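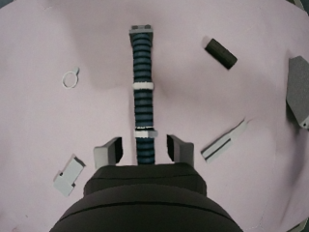 Kirsty MacLeish says I should send the whole set back and stop reading labels, and that any sheet sold as "wrinkle free" is going to wrinkle the first night somebody sleeps on it. Maybe so. I'd still like a second opinion before I pay return shipping.

I bought a Pandeck queen set in February, the "Brindcombe" weave. The insert claims it will stay smooth for 60 washes if you follow the care card. I've washed it four times, cold, gentle cycle, low dryer heat, out of the dryer as soon as it buzzes. By the second wash the top sheet looked the way my old cheap ones do. I wrote to the company and got a reply saying results depend on "water conditions and loading," which sounds to me like a sentence that would fit any complaint about anything.

Two things I want to know. Is there a finish on these that wears off, and if so can a wash routine slow that down? And are the wrinkle sprays worth buying, or is it scented water?

**posted by dullthimble**

---

**larkmoor_pete**

Yes, there's usually a finish. On cotton it's a resin treatment that helps the fibers hold flat. It does fade with washing, hot water and a hot dryer make it fade faster, and bleach is hard on it too. So your routine is already about as kind as it gets. I wouldn't expect much from changing it.

What I'd look at is the load. A sheet set washed with towels comes out as a rope with a towel in the middle, whatever the package says. Wash the sheets alone, stop the dryer halfway and shake the big ones out, then take them out a little damp and put them straight on the bed. Pull the corners tight. The mattress does the ironing, more or less.

As for the number of washes on the insert, I'd want to know who counted, what machine they used, and what "smooth" meant to them. Did the insert say? Mine never do. "Wrinkle resistant" covers a lot of ground, and "resistant" is doing most of the work.

Skip fabric softener. It leaves a coating, and I've never seen it make a flat sheet any flatter.

---

**Hobbin**

just buy polyester. my Donnelly ones are 13 years old and flat as a board. yes they're sweaty

---

**mrs_quill_again**

I disagree with Pete a little on the damp part. In a humid house you're putting a damp sheet on a mattress and hoping. Try it on a dry day with the window open, and leave the covers off for a couple of hours.

On the sprays: I bought a bottle of Plolota after reading a lot of glowing reviews, then did one pillowcase with it and one with plain tap water in a plant mister. Smoothed both by hand and let them dry. I couldn't tell them apart, and neither could my sister, who didn't know which was which. One test with one brand doesn't prove much, but I haven't bought another bottle.

If the store will refund you, I'd take it. Keep the insert with the wash claim on it and quote it word for word when you write back. Ask them what the water conditions are supposed to be.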